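Trukix opens orders for the Drernier 30, its first compact camera with a real viewfinder

I've been waiting to write this one for a long time. Starting in May you can order the Drernier 30, a small fixed-lens camera that we at Trukix have been building, arguing over and rebuilding for longer than I'd like to admit. I'm Boris Říha, I look after the camera side of the company, and I asked if I could write the release myself this time, so please forgive the lack of polish!

The short version first. The Drernier 30 has one lens, a fixed 30 mm, and it doesn't zoom. It has a proper optical viewfinder up on the left corner, a shutter dial you can turn with gloves on, and a battery you can swap without taking the camera off the tripod (I lost that fight on our last model, so I'm very pleased about it). The body weighs 119 grams less than the Trestel, our older compact, and it slides into a coat pocket without a struggle.

People who own a Trestel have been writing to me about two things more than anything else - the slow start-up and the menu. You were right about both. We threw the old menu out completely. The new one is four pages long, and you can hide the pages you never touch. As for start-up, I can turn the Drernier 30 on while lifting it to my eye and it's ready when I get there.
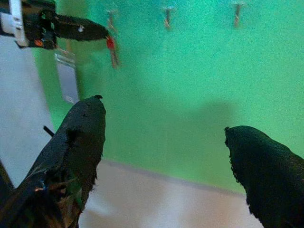 We also changed the shutter button. The one on the Trestel had a mushy half-press, and I missed plenty of shots of my own kids with it before I started complaining at work. The new button has a clear first stop you can feel, then a short travel to the second. If you like a softer feel, the threaded release from the Trestel still screws right in.

The leather cases come from Mac Carthaigh, a family workshop that has been making bags and straps since 1871. They sent us samples in six colors and I wanted all of them, but we settled on black, tan and a dark red they first used in 1919. The case opens at the bottom, so you can get to the battery and the card with the camera still inside. A matching wrist strap comes in the box with every camera, case or no case.

Now for what it doesn't do, so you can decide before you spend your money. There's no flash built in, though there is a hot shoe on top. Video is there, but it's basic, and if video is your main thing I'd look at something else. The rear screen doesn't flip out either. We tried it - it made the body thicker and I kept catching it on my sleeve.

The Trestel stays on sale while our stores still have it, and we'll keep repairing it and making batteries for it after that. Your Trestel batteries fit the Drernier 30, by the way, and so does the charger.

Orders open at 9 a.m. on the first day of sales, through our web store and at the camera stores that already carry Trukix. Stores that want a loan camera for their counter, and reviewers who want one for a couple of weeks, can write to the Trukix press desk and ask for me.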